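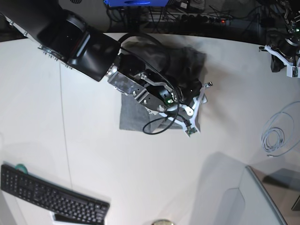

Golshifteh Heydari
Contributing Editor, Cloth and Clothing

Spreading (laundry)

Spreading, also called laying out or flatting, is the step between pulling a piece of clean cloth out of the heap and folding it. You put the thing on a table, a bed or a board, find its edges, and work it until it lies in one layer or in two layers that match. Most laundry books give it a single line ("lay the garment flat") and then go on for pages about the folds. I've always thought that was the wrong way around! The folding takes seconds. The laying flat is where all the time goes, and I say this as somebody who has folded a great many gray T-shirts.

This entry covers knit tops and plain pieces of soft cloth. Sheets get their own entry, and so do pleated skirts (good luck with those).

Terms

People use different words for the same things, so let me set down the ones I'll be using.

A heap is cloth with no edge you can name. A bunch is a smaller heap inside a piece that's otherwise lying flat. The near edge is the one closest to your stomach, the far edge is the other one, and the short ends are at your left and right hands. A flap is any part that has swung out past the main shape, usually a sleeve, sometimes a bit of hem. A roll is an edge that has curled under or over itself and gone thick. My grandmother called a roll "a sausage," and I still do when I'm not writing for an encyclopedia.

A tuck is the sneaky one. It's a short, narrow fold in the middle of the cloth where a little fabric has slipped under its neighbor, and it shows up as a dark line. On a patterned shirt you can miss it completely. On plain gray you'll see it from across the room, as long as the light comes from the side.

The table

Any smooth surface bigger than the garment will do. I like a white one. Dark and medium cloth stands out against it, so the outline is easy to read, and lint shows up where you can wipe it off. My own table is an old white Lesard worktable that I bought used and have never regretted, though it's a touch low for me and my back complains after the second basket.

Beds are popular and I understand why, they're right there, but a mattress gives under your hands and the cloth sinks in with it. You push a wrinkle and it just moves over. If a bed is all you've got, put a board or a stiff blanket down first.

Clear the table as far as you're willing to. I'm not strict on this. A shirt doesn't need the whole surface, and a coil of cord or a mug over at one side does no harm until a sleeve catches on it.

Starting from a heap

There are two schools. The shakers pick the piece up by whatever they find first, give it a good snap in the air and let it drop. The pullers leave it on the table and tease it open from the outside. I was raised a shaker and turned puller in my thirties, mostly because of ceiling lamps.

Shaking is quick and works very well on light cloth. Heavier knits are another matter. I have a sweatshirt jersey marked 245 grams to the square meter, and when I snap it, it lands like a dropped pancake with both sleeves underneath. For that sort of cloth I pull. Look for any straight bit of edge sticking out of the heap, because a straight bit is nearly always hem, and hem is the most useful thing you can find. Follow it with your fingers in both directions until it turns a corner. Now you have something to hold.

Knit cloth also clings to itself, the brushed and fuzzy kinds most of all. Don't yank. Lift the top layer a little way, let some air in and then draw it across.

The two-corner pull

Once you've got a corner in each hand, most of the work is simple. Hold the two ends of the near edge, move your hands apart until the cloth just stops sagging between them, then lower it. If you're standing at the long side of the table, the piece should run left to right in front of you.
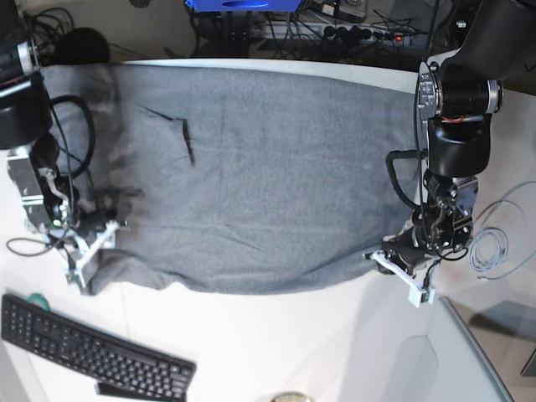
I can't say strongly enough how little force it takes. Knits stretch, that's the whole point of knits, and a hem that's been hauled tight will spring back the second you let go and leave you with ripples worse than the ones you started with. I aim for the moment when the edge goes from a curve to a line and I stop right there. If it still dips a bit toward one side, fine. You can stroke that out afterward with a flat hand.

The other common mistake is taking too big a grip. Grab a fistful and you've made a new bunch exactly where you wanted a corner. Fingertips only, right at the edge. Jiahui Long, who taught me alterations when I worked at Cindside, used to make us do it with thumb and one finger, and anybody caught using the whole hand had to start over. I hated it then and I do it now without thinking.

Rolls along the near edge

A rolled near edge comes up all the time with T-shirts, since jersey wants to curl anyway. You have two ways to deal with it. You can pinch the roll at one end and flip it outward as you walk your fingers along. Or you can lift the whole edge by its corners, bring it an inch or two toward you and set it down again so the roll falls open under its own weight. The second way is prettier and it works maybe half the time for me. Xiaoyan Tan, in her March column for the Akitz newsletter, says to wet your fingertips for the first way, and I've tried it, and yes, it helps on slippery stuff. On cotton I couldn't tell the difference.

Tucks

Now for the dark little line in the middle. Beginners go straight at it with the palm and press, and what you get is a tuck that's been pressed. It'll still be there after the fold, only sharper.

A tuck is extra cloth with nowhere to go, so you have to give it somewhere. Work out which way the line runs. Then pull gently across it, never along it, from the nearest outside edge. If the line slants, your pull slants too. With a tuck near the top left of a shirt, for instance, I'll usually go to the far edge, take hold straight out from the line and ease it away from me. You'll see the slit get shorter and then close up.

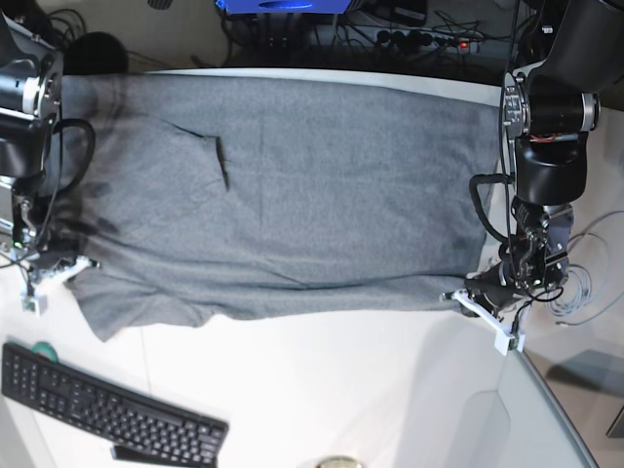 Sometimes it won't budge, and then the trouble is generally underneath. A shirt has two layers, and the back can be bunched while the front looks nearly perfect. Slide a hand in at the hem, flat, palm down, and sweep it toward the neck. I find all kinds of things in there: the other sleeve, a sock, once a whole pillowcase. After that the top layer tends to settle on its own.

Some marks aren't tucks at all, by the way. Shadows from your own arms will put dark smudges on gray cloth, and so will a bit of damp, and so will an actual stain. Before I start tugging at anything I move over and look again. If the mark stays where it is and feels flat under a finger, I leave it alone (or send it back to the wash, with a sigh).

Flaps

A flap that hangs out past the body is easy to fix and easy to forget. Sleeves should lie straight out from the shoulder or straight down along the side, whichever your fold calls for. What you don't want is a sleeve going off at an angle and hanging toward your knees while you smooth everything else, because its weight pulls the corner of the body along with it. I do flaps last, Oratile Le Roux does them first, and we've argued about it in the margins of each other's drafts for years. Her reasoning is that a settled sleeve holds the corner in place. Mine is that I always knock it loose again anyway.

With plain rectangular cloth there's no sleeve, so a flap only means that one corner has traveled farther than its neighbors. Pick it up, carry it back and match it to the line of the hem. 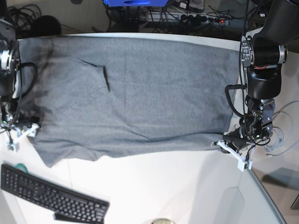 Gray knitted cloth spread almost flat, with a loose flap near the lower left.

How flat is flat enough

Opinions differ! The Meng method, which I learned from a photocopied booklet and which has a loyal following among shop people, wants every edge straight to the eye before the first fold. It's lovely. It's also slow, and the booklet suggests 11 separate strokes of the hand for one shirt, in order, which I managed exactly once.

For home use I'd say the edges matter and the middle mostly doesn't. A wavy hem will show in the finished stack. Soft ripples in the body will be folded inside, and wearing the shirt takes care of them. The one thing I do insist on is the shoulder line, which has to be smooth on both sides or the fold will lean.

Some cloth just lies better on one half than on the other, too. Knits can twist in the wash, and then one end looks calm and even while the other goes on wrinkling whatever you do. Split the difference and fold it. I've got a gray one like that and it's still my favorite.

Related entries

Folding, in thirds
Jersey
Hem roll
Sleeve, placement of

Revised June 26, 2021, with corrections to the section on tucks from Meifang Lei.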